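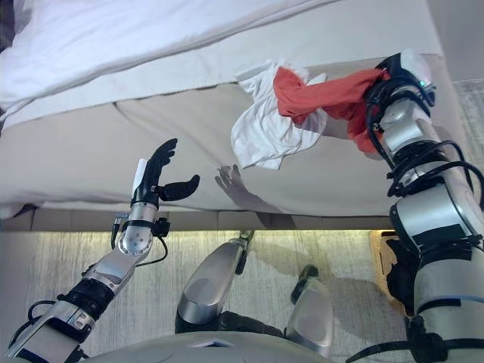 Who is going to make the beds once the robots arrive?

For the foreseeable future, housekeepers will, and we are hiring two of them to work alongside a machine that is supposed to help.

Room Attendant (two positions), Hustitz Guest House
Posted Feb 10, 2019

We have 95 rooms. In January our owners signed up for a trial of a humanoid robot from a company called Sargate. The sales deck said it would "free staff for higher-value tasks." The housekeeping department read that line several times and would like to know which tasks those are, given that clean beds are what guests pay us for.

So this ad comes from housekeeping, and we will try to be straight with you about the job.

What you will do

Most of your shift is ordinary room work. You strip beds, remake them, clean bathrooms, dust, vacuum and restock. You will do this in rooms where the robot never goes, and you will be trained by people who have done it for years.

For up to two hours of a shift, you will be assigned to a trial room. The robot is put to work there on loose items left on the bed, such as cloths and other small linens. It has two arms and two hands and takes hold of things one at a time. You stay with it, note what it picked up and where it put it, and finish the room. Finishing the room may mean doing the room. Please plan on that.

What has changed for us

Carts are packed differently on trial days. The log sheet takes longer than anyone promised. We have also had to argue about quotas: a person who is watching a machine cannot be expected to turn the same number of rooms, and after some back and forth that is now in writing. Trial hours do not count against your room quota.

Nobody on the current team has lost hours. We asked for a guarantee past the end of the trial and did not get one – you should know that before you apply. What we did get is a promise that any change in staffing will be discussed with the department first.

What we are looking for

Someone who can make a bed properly, or wants to learn. Someone who writes down what happened even when a visitor from the vendor is standing there hoping for better news. Hotel experience is a plus. Experience with robots is not needed, and enthusiasm for them is optional. You should be able to lift linen bags and be on your feet most of the day.

Pay and hours

Full time, early shift, with every other weekend off. The hourly rate is the same as for our current attendants and is listed on the application form. There is a $1,000 payment after your first six months, whether or not the trial is still running. Uniforms and lunch are provided.

How to apply

Pick up a form at the front desk or write to Hedvika Charvát, head of housekeeping, at the guest house address. Tell her where you have worked and when you could start. A cover letter is fine but a few lines will do. Interviews take place here and include a walk through a regular room and a trial room. Bring your questions about the robot – she has plenty of her own.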